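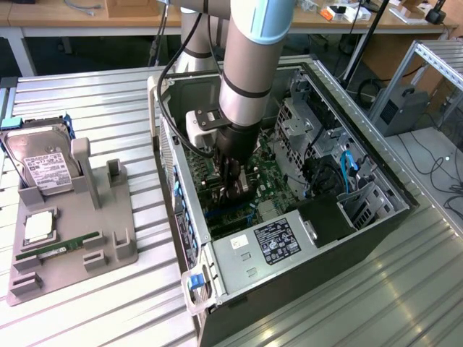 Desktop tower open on the bench at Jellgate, with the parts tray to the left.

Progress report to the Dovow Fund: Arnen computer refurbishment
Period covered: January to March

Work on the second batch of donated desktops is under way. The grant covers 900 machines in total. The first batch is finished and has gone out to schools and advice centres through Dudek, who handle our deliveries.

Cases are laid on their side for the inside work. The processor, memory stick and hard disk each have their own place in the grey tray next to the case, so the parts of one machine stay together. Before we had the trays, memory from different machines was getting mixed up and we lost time checking it.

In March 60 desktops were tested. Of these, 17 failed the first check, mostly on memory or the power supply. Two could not be repaired and were stripped for spares.

Spending is within budget. The main cost this quarter was replacement hard disks. We have moved a small sum from transport to parts, as agreed with your office.

Still to do: order more trays, finish the written guide for new starters, and clear the shelf of untested drives.

Next quarter we expect to start on the machines held in the Jellgate store.

Czesław Malinowski
Workshop manager, Arnen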